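2023-04-17

Fruit bowl, second sitting. I had meant to write this up straight after the first one, but Danica Tomić came by with the dye charts and the afternoon went the way afternoons go with Danica (very pleasantly, and with a lot of cake).

The question is still the table linen print for Prelari. They want fruit at life size, in the colors you would really see in a living room, so I have stayed away from the big white workbench and its hard lamp. The cherry tablecloth goes over the gingham quilt on the sofa, the fluted bowl sits in the middle, and the small fruit gets spread out in front of it. It is a softer, messier setting and I like it a great deal more.

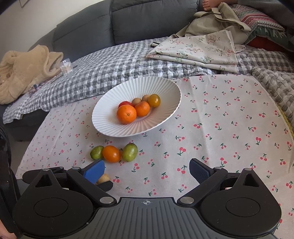
Tímea Hegedűs would like the whole thing to be orange and red, and I do see why, but I keep coming back to the greens. They are the hard ones. Our Stavilura green is far too clean, like a new garden hose, and I got through 7 test strips before I had anything I would show to another person. A little brown helped. A little more brown was a mistake!

For the arrangement, I want to settle which pieces belong inside the bowl and which outside it, and leave it alone after that. The big mandarin should stay at the front, where it does most of the work, and the red tomato can hold up the other side. The tan ones are the quiet part of the palette, and I had been tempted to drop them, but with a couple of them tucked at the back of the bowl the white ribs look warmer, so they stay in. I will mix that tan from the ochre and a touch of gray, and try it on the cotton before the linen.

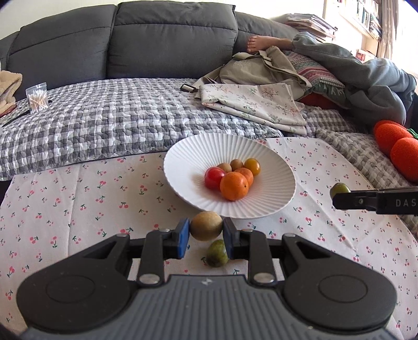 Repeat size next. Danica is sure that 24 cm is right and I was holding out for something larger, mostly out of stubbornness. What worries me is fruit and cherries landing in the same cloth and fighting each other. The cherries on this tablecloth are small and have plenty of white between them, and the mandarin sits among them without any trouble, so I think she wins. Ask Prelari whether they mind a ground that pale.

Still to do: order linen from Vukadinović, label the strips, return Danica's cake tin.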